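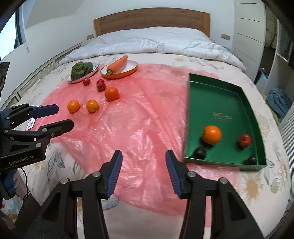 # Plilano Produce Layouts

Annotations for fresh produce and tableware set out on household surfaces. The set covers 14 layouts and 362 item records. A layout is one surface, one covering, and the items placed on it. An item record is one row for one piece of produce or one dish.

Maintained by Covadonga Barrios. Label review by Begoña Tejada.

## Contents

- `layouts.csv`: one row per layout
- `items.csv`: one row per item
- `labels.txt`: the 26 permitted item labels
- `notes/`: free text, one file per layout, 400 characters maximum
- `CHANGES.md`

## Surfaces

Permitted values for `surface` are `table`, `counter`, `floor`, `shelf`, and `bed`. The value names the furniture or fixture that carries the weight. Anything spread over it goes in `cover`.

Bed layouts take two cover fields. `cover` is the layer the items touch, such as a plastic sheet. `under` is the bedding directly beneath it, such as a patterned bed sheet. Bedding pushed toward the headboard is recorded in `notes/` only. A duvet in that position doesn't count as a cover, even if the plastic reaches it.

Color goes in `cover_color` as a plain word. Translucent covers get `translucent=1` and keep the color word, so a translucent pink sheet is `pink`, `1`. Crinkles and folds aren't labeled. Items resting on a crease are treated the same as items on a flat area.

## Item fields

| Field | Type | Notes |
|---|---|---|
| `layout_id` | string | matches `layouts.csv` |
| `item_id` | integer | unique within a layout |
| `label` | string | from `labels.txt` |
| `color` | string | main color, plain word |
| `rim_color` | string | dishes only, blank if same as body |
| `rests_on` | string | `cover` or the `item_id` of a dish |
| `row` | string | `back`, `middle`, `front` |

`row` is taken from the open side of the surface. For beds, `back` is the headboard end.

## Sample rows

Five rows from layout `bed_03`, which has a pink plastic sheet over floral bedding:

```
layout_id,item_id,label,color,rim_color,rests_on,row
bed_03,1,plate,white,,cover,back
bed_03,2,leafy_green,green,,1,back
bed_03,3,bowl,white,orange,cover,back
bed_03,4,carrot,orange,,3,back
bed_03,5,red_fruit_small,red,,cover,middle
```

The second small red fruit and the three oranges follow in `items.csv`.

## Labeling rules

1. Use the narrowest label both annotators accept. If they disagree, use the general one. `leafy_green` covers spinach, bok choy, and similar heads where the type isn't settled. `red_fruit_small` covers small tomatoes and small apples on the same terms.
2. A head of greens is one item regardless of leaf count. Detached leaves are not recorded.
3. Oranges are recorded one per row. Contact between neighbors is not recorded.
4. A dish is an item in its own right. Food in or on it points to it through `rests_on`.
5. Empty dishes are kept.
6. Tags, seams, and printed patterns on bedding are ignored.

Orange the fruit and orange the color share a spelling. The label is `orange_fruit`. The `color` and `rim_color` fields use `orange`. Queries on the bare string across all columns will return carrots and bowl rims.

## Known issues

- `rests_on` is an integer in the Rillbridge export and a string in this one. Cast before joining.
- The Emine loader drops blank `rim_color` values and shifts the columns that follow. Quote the blanks.
- `row` is coarse. Items near a boundary went to the nearer row by eye, and some would go the other way on a second pass.
- Bed layouts are fewer than table layouts. No weighting is applied.
- There is no size field. Relative size should not be inferred from row order.

## Changes

November: `tomato` and `apple` merged into `red_fruit_small` for small red items without an agreed type. The old labels remain valid for the Dreßler layouts, where the type was written down at setup.

Corrections go to Begoña Tejada with the `layout_id` and `item_id` in the subject line.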